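How does a robot know what to do next?

I write software for robot arms, and when I tell kids that, they usually ask me if the robot is smart. My answer is that it's good at some things and terrible at others, a bit like my dog. So let me show you what goes on inside!

First you need to know that a robot arm is just motors and metal until a program tells it what to do. Our program at Greltel is called Zakico, and it's really a bunch of smaller programs that pass notes to each other all day. One looks. One plans. One moves. If they don't pass their notes on time, the arm stops and waits (and I go looking for the bug).

Let's start with the looking program. A camera picture is a giant grid of tiny colored dots, and to a computer every dot is only a set of numbers. It doesn't say "yum" when it sees food. It has to work out which dots belong together and then guess a name for each clump.

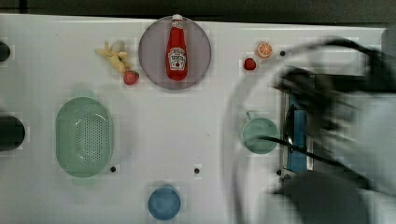
Guessing names is the job of a part we call Mahrous, and it learned by practicing on heaps of pictures that people had already labeled. Think how you'd find the two strawberries on that table. You'd hunt for small red things, right? But the ketchup bottle is red as well, so color isn't enough, and Mahrous has to check shape and size too. And look at the arm – it's moving so fast that it comes out as a gray smear! A smear makes guessing much harder. So our program looks at lots of pictures, one after another, and if a bowl was there a moment ago, it remembers the bowl even when the arm goes over the top of it.

Try this at home. Put 6 things on a table, look at them, then close your eyes and have somebody slide a big cushion over half of them. Can you still say where everything is? That's remembering, and we had to write it into the software line by line.

Next comes planning. Say the job is to pick up a toy banana. The planner (ours is named Cimance, and I didn't choose that name) has to find a path through the air that doesn't knock over anything tall on the way. It tries one path in its imagination. Bump! It tries another. Bump again! It can try almost 30 paths before you've finished a sneeze, and it keeps the best one. None of those bumps happen for real, only in the computer's pretend world, and that's my favorite part of the whole thing.

Then the moving program takes over. It asks each joint "where are you now?" and "where should you be?" and gives the motor a little push to close the gap, again and again. You do the same when you reach for a light switch in the dark, feeling and fixing as you go.

There's one more trick. A camera high above the table is great for seeing everything at once, but it can't see the last little bit very well. So there's a second camera down by the gripper, which is the robot's hand.
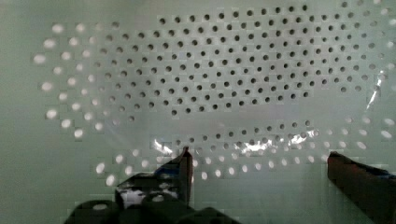
A close-up from the hand camera: lots of holes, a shiny streak, and the gripper's fingers wide open.

Isn't that a strange view? Some of the holes are dark and some are glowing, but they're all just holes. A computer could easily get mixed up and decide they're different kinds of things. Clear plastic is even trickier, because the camera looks right through it and mostly catches the shiny wrinkles. When the hand camera and the high camera disagree, our software slows the arm down and takes another look.

I spent all of Friday on that slowing-down rule. At first it was much too careful, and the arm crept along like a snail with a sore foot. Now I let it go faster when both cameras agree, and I'm still fiddling with the numbers.

If you'd like to be a robot programmer for a minute, write down every step for making a sandwich and give the list to a grown-up. They must do exactly what it says and nothing else. Did you remember to tell them to open the bread bag?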